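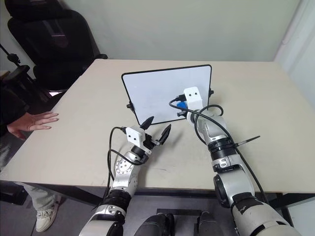
Opened by Vasanthi Saha | March 11, 2018 | Ticket 1000-26 | Status: Waiting on supplier

Subject: Borkard tabletop whiteboard, side knobs won't hold the tilt

We have the board with the thin black frame and a black knob on each side. I set the angle, tighten both knobs, write one line near the top, and the board swings back. The product page says it "locks firmly at any angle." I'd like to know which angle they had in mind.

Steps already tried, so please don't send them to me again:
- Tightened both knobs by hand.
- Loosened both, leveled the board, tightened left first.
- Same thing, right first.
- Moved it to the big beige table by the wall in case the old table was the problem. It wasn't.

Reply from Olga Esteves, Stirolora Support
Thank you for contacting us. Has the board been cleaned with a spray cleaner? Residue can work its way into the pivots and reduce grip. Please wipe the knobs with a dry cloth and retry.

Reply from Vasanthi Saha
Wiped them. No change. The surface is blank and has been for days, so I don't see where all this cleaner is supposed to have come from.

Reply from Olga Esteves
Understood. Please remove the left knob and check for a rubber washer behind it. Some boards in batch 200 were packed without one.

Reply from Vasanthi Saha
No washer on the left. There is one on the right, squashed nearly flat. The listing mentions none of this.

Internal note, Joaquim Morais
Third one this month from the same batch. Sending two washers and a spare knob. I doubt the washers alone will do it, the thread on these is short.

Reply from Vasanthi Saha
Parts arrived. With both washers in, it held for 20 minutes with nobody touching it. Then I wrote on the top half and it sagged again, slower this time. I don't call that fixed. Please leave this open, and tell me whether the replacement you offered is from the same batch. If it is, I'd sooner have the refund.

Reply from Olga Esteves
I have asked Borkard for the batch number and will update this ticket when they answer.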